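Software notes: the new fold planner, one month in

Zesbridge shipped its new planner for two-arm cloth handling in September, and we have been running it on our own cell since then. The release notes promise "closed-loop folding on unseen fabrics." I have read that sentence many times now and I still don't know which loop they mean.

To be fair to the product, the install was painless. Dutel, our scheduling layer, talks to it over the same message bus as the old one, and the config file went from three pages to half of one. Calibration between the two arms now runs as a single job and finishes before the coffee does. If you only care about integration effort, you can stop reading and upgrade.

The rest of us have to look at what the planner does once it has hold of something. The pipeline has four stages. A segmentation model finds the cloth. A keypoint model guesses the corners. The planner picks two grasp points and a path that both arms can follow without getting into each other's space. Then a controller plays the path back and is supposed to correct as it goes.

The segmentation is good, and I have very little to say against it. A bright cloth on a dark surface is about the friendliest input you could give it, though, and I would like to see the same scores on gray against gray before anyone puts them on a slide.

Corners are where I start to lose patience. The keypoint model was trained on rectangles lying more or less flat, and it wants every piece of fabric to be one. Give it a cloth with part of the edge turned over and it will often report the fold as a hem and the tip of a loose flap as a corner, with high confidence both times. We logged 34 runs on a single cloth with a deliberately messy start. In 14 of them at least one reported corner was not a corner.
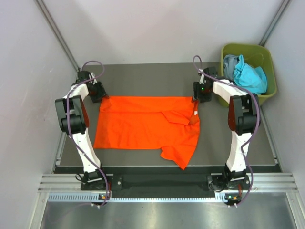
Confidence scores are the bigger complaint. The planner uses them to decide between going ahead and taking another look, and the default threshold is set so low that it hardly ever takes another look. Raising it helps, up to a point. Past that point the cell sits there re-imaging the same wrinkles until Dutel times out the job and logs it as an operator stop, so your failure numbers look better than they should. Check how your own logs count this before you compare anything with the vendor's figures.

Then there is the loop. As far as we can tell from the traces, the controller closes the loop on joint position and on gripper state. It does not close it on the cloth. Between the grasp and the release there are 2 camera updates, and neither can change the path. They only decide whether to abort. I would call that open-loop folding with a veto. It may be perfectly adequate for towels, but it should be sold under its own name.

The two-arm coordination deserves a kinder word. Both arms stay in step when stretching a top edge, and the tension limit works: we tried three settings and the arms respected all of them. The old planner handled each arm as a separate problem and patched the timing afterward, which gave us a nasty sideways tug at the start of each lift. I haven't seen that tug since the switch.

The simulator, Caldeira, is still included and still optimistic. Its cloth has no thickness worth mentioning and settles flat every time. A policy that looked finished in simulation needed 32 changes to its parameter file before we trusted it on the table, most of them to do with friction and how long to wait after a release. Tune on hardware from the first afternoon if you can get the hours.

A few practical points for anyone upgrading anyway. Turn on raw keypoint logging, which is off by default and hidden under the display settings. Keep the old planner's grasp offsets, as the new ones assume a thinner fingertip. Leave the automatic retry off until you have watched it by hand, since it retries from the last planned state and takes no fresh picture of the table first.

Trader, the companion tool that swaps policies between jobs, came in the same package. We haven't tested it enough to say anything useful. It loads, and it has a very nice icon.

We are staying on the new planner for the coordination and keeping our own corner check in front of it. The check is a short script and an ugly one, and readers who want a copy can write to the newsletter address.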